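Vilusden Motor Forum > Workshop > Premises, ramps and tooling

Thread: Old forecourt tanks under a rented unit

Beteo
February 6, 2023
I'm looking at taking the lease on a two-bay garage that used to sell petrol. The pumps went years ago but the tanks are still in the ground under the front apron. The landlord says they were "made safe" and has offered a nine-year repairing lease. He has a letter saying the tanks were filled but no certificate, and it doesn't say what with. Would you sign?

Hitosby
Not on a full repairing lease, no. Filled could mean water, foam, sand slurry or concrete. Water was often used as a temporary measure and it does nothing for the steel in the long run. Ask for the decommissioning record and the gas-free certificate. If the landlord hasn't got them, try the petroleum licensing authority for the area, as they normally keep the old site file with a tank plan.

Bastos
I think that's overcautious. I've been on a former forecourt for years with four tanks under the customer parking and it has never cost me a penny. Foam filled, vents capped, end of story. Get the tanks excluded from the repairing clause in writing and get on with it.

Hitosby
Foam filled with paperwork is a different case. Beteo has a letter that doesn't name the material. An exclusion in the repairing clause also doesn't cover contamination, that needs its own indemnity. The two get mixed up all the time.

Beteo
Found the site file. It lists 2 tanks, single skin steel, and a waste oil tank at the back which the landlord has never mentioned. No entry for the waste oil tank being emptied. The interceptor is on the same drawing, drained to the foul sewer.

oilyrag115
The waste oil tank would bother me more than the petrol ones. Get it dipped before you sign anything. Check the interceptor is still there too - plenty were tarmacked over when the forecourt was resurfaced, and you'll need one if you wash anything down outside.

Bastos
Fair enough on the waste oil. I still wouldn't pay for a full borehole survey on a rented unit. That's the landlord's job, and if he won't do it, knock it off the rent.

Beteo
He has agreed to have the waste oil tank dipped and to lift the cover on the interceptor. The survey he's refusing. My solicitor wants a schedule of condition with photos of the apron, and a separate clause on the ground. Rent review would be in July of year four. Is there anything else on the premises side I should be asking for? 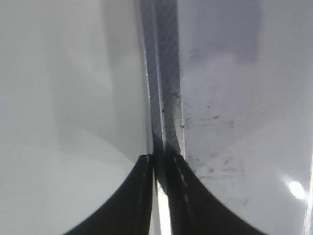
oilyrag115
Ask where the vent pipes ran. If they went up the side wall and have been cut off at ground level, you want to see them capped and marked on the plan. Same for the fill points.

Hitosby
Agreed, and get the old suction lines on the drawing as well. They were often left in place when the pumps came out, and they can hold product even where the tanks have been done properly. I'd still hold out for the survey.

Bastos
And I'd still take the rent reduction.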